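How Baskets Are Woven

A basket is a container made by crossing long, thin strips of material over and under each other. No glue is needed. Friction – the force that resists sliding – holds the strips in place once they are packed tightly together.

Stakes and weavers

Most woven baskets have two kinds of parts. The stiff parts are called stakes. They start at the base, bend upward, and give the basket its shape. The softer parts are called weavers. They travel sideways, passing in front of one stake and behind the next.

If one weaver goes around again and again, the number of stakes must be odd. With an even number, the weaver would pass in front of the same stakes on every row, and nothing would lock. You can test this with paper strips.

What baskets are made from

The word wicker does not name a plant. It names a way of weaving, and also the things made that way. Common wicker materials are:

Willow – thin shoots, usually cut in winter after the leaves fall
Rattan – a climbing palm with a solid stem
Reed – in craft stores, this often means the inner core of rattan
Paper cord – twisted paper, sometimes with wire inside

Dried willow snaps if it is bent. Weavers soak it in water first. Thick rods need more time than thin ones. Vasilis Hodžić grows willow at Wolden and sorts it by length before it is dried. One of his large log baskets uses 74 rods for the sides and 200 pieces in all.

Three basic weaves

Randing uses one weaver. It is the simplest weave.

Pairing uses two weavers that cross between the stakes. It grips well and is often used on the base.

Waling uses three or more weavers. Each one passes in front of two stakes and behind one. It makes a thick, strong band.

Color

Willow dried with its bark on can be brown, green, or nearly black. Peeled willow is pale. If the rods are boiled before peeling, tannins in the bark stain the wood a warm tan. Baskets can also be dyed or painted.
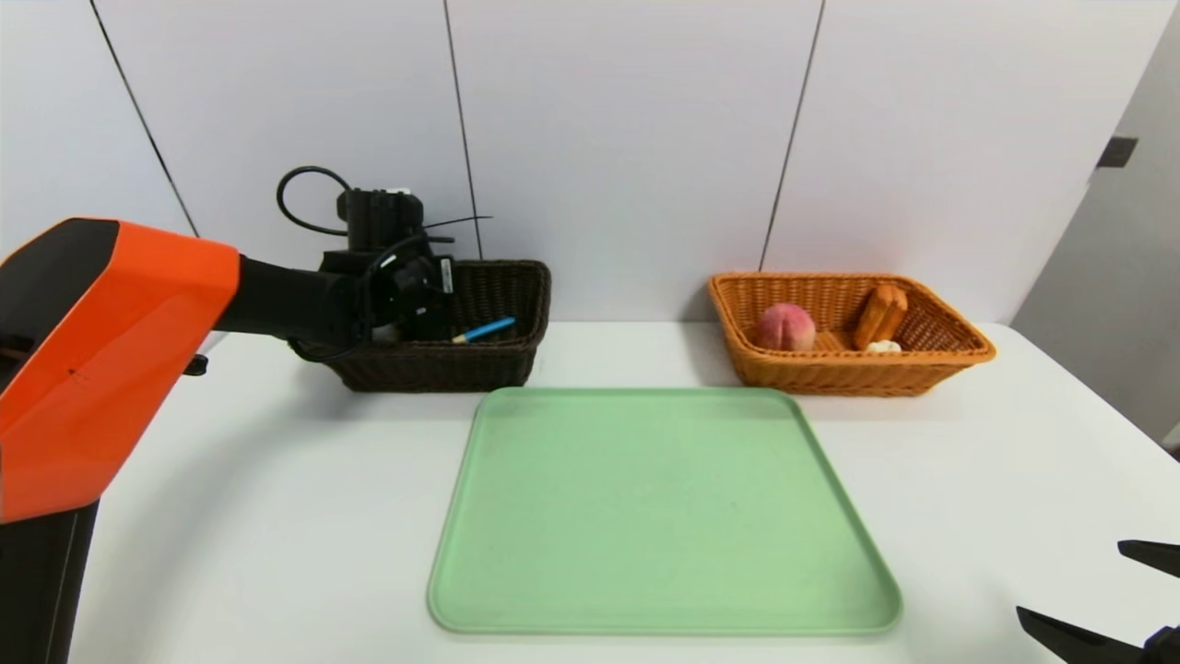
A dark brown wicker basket on a white table.

The border

At the top, the ends of the stakes are bent down and tucked behind each other. This is the border. It stops the rows from sliding off. Bhavana Bangera, who teaches weaving in Drandthorpe, has beginners practice the border on a small base before they try a full basket.

Words to know

Rod: one whole shoot of willow
Slype: a long, slanted cut at the end of a rod
Bodkin: a pointed tool used to open a gap in the weave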